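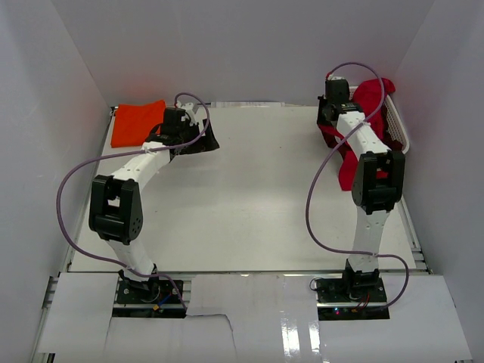

Sostemico Robotics Section, Cell Practice Group

Minutes of the November meeting

Search minutes and notices Go

Present: Yakubu Ekwueme (chair), Suleiman Uzor (minutes), four members of the cell team, one guest from Kakwood.
Apologies were received from the Bako office.

The meeting was opened at 10:15. The minutes of the previous meeting were read and accepted with one correction: under item 2, the word "must" should be "should".

1. Rules for the two-arm cloth cell

The chair reminded the members that the present rules were written when the cell had only one arm. Many sentences still say "the arm", and it is not clear which arm is meant. It was agreed that in all documents we will write "left arm" and "right arm", always as seen from the front of the cell, where the bases are. The same is valid for grippers and cables.

Mr Uzor asked if the two bases should also receive numbers. After some discussion this was not accepted, as the names are enough.

2. Cables

The purple cables were discussed for a long time. They have to be long enough for the arm to reach the back of the table, but a long cable makes a wide loop, and this loop can come over the cloth or pass outside the table edge. The guest from Kakwood told us that in their workshop every cable is moved by hand through the full reach of the arm before the first run of the day. The members found this a good practice.

Decision: the operator will check the cable of each arm with the power off, first at full reach and then folded. If the cable touches the basket or catches on the gripper, the run does not start. Clips on the arm links may be moved only by the person who keeps the cell log.

One member asked for a maximum loop size in the rule. The chair answered that we do not have measurements yet. The question stays open.

3. Cloths and basket

It was agreed to describe the starting position in words and not only by a drawing. The proposed text is:

"The basket stands in the far right corner. A finished cloth is placed in the far left corner. The middle of the table is kept for the cloth which is being worked on. No tools, cups or papers may be left on the table."

Mr Ekwueme wished to add that the cloth in the basket may hang over the side. If operators push it down each time, the task becomes easier than it is in real use, and results from different days can not be compared. This was accepted with no vote against.

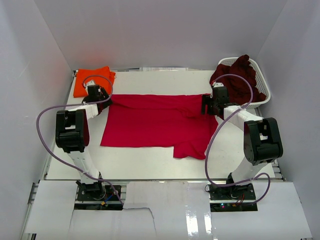
Two-arm cell: both grippers at the far corners of the red cloth.

Mr Uzor raised the matter of a person reaching in to straighten a cloth while the grippers are closed on it. The present rule says only "take care". The new rule will say: press stop, wait until both arms are still, say "hands in" aloud, and then reach. The second operator answers before anything is touched. When only one operator is present, the cloth is left as it is and the run is recorded as stopped.

4. Run log

The log now contains 2,123 runs. Of these, 37 have no reason written for the stop. Members are asked to complete the missing entries from their own notes. Where the reason is not known, please write "not known" and do not guess.

The Pulline template for the log was shown. It has 11 fields, and most members considered this too many for a short run. Mr Uzor will prepare a shorter version, keeping the fields for operator, cloth colour, stop reason and cable check.

5. Front panels and wiring

It was noted that the openings around the bases must stay free, so that the indicator lights can be seen and the connectors can be reached. Tape on the front panels is permitted. Tape over a connector or a light is not permitted.

6. Any other business

The guest asked whether the cell may run on Sunday without supervision. The answer was no. The chair will write this in the rules also, as the question has come before.

Actions
Ekwueme: new text for items 1, 2 and 3, to be sent to all members before the next meeting.
Uzor: shorter log form; list of the incomplete entries.
All: comments on the "hands in" rule, in writing please.

The meeting was closed at 11:40.

4 comments 11 shares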